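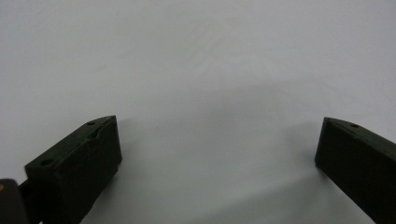 Fingers open over bare surface, nothing held.

Jan 24, 2026. Hand-held gripper, finger service.

Celina flagged uneven closing on the Hourani unit. Left finger touched down first and the right one lagged at the end of the stroke. Checked the linkage with the fingers off: free over the full travel, no grit in the slides. Play was in the right finger mount, where one screw had backed out.

Cleaned both mounts, new threadlocker, refitted. Tightened in two passes with the jaws closed on the 20 mm gauge block so the fingers seat square before the final turn. Do it in this order – tightening with the jaws open lets them toe in.

Cycled by hand 18 times, then five slow closes on the block. Contact even by feel on both sides.

Width reading at full open still drifts after power-up. Zeroed it again in the Colport utility and saved the offset. If it comes back I suspect the encoder cable, not the fingers.

Open items:
Irena to order spare mount screws from Ulgate, we are down to one set.
Next mount check at 3,000 cycles. Log the count on the Skimon sheet.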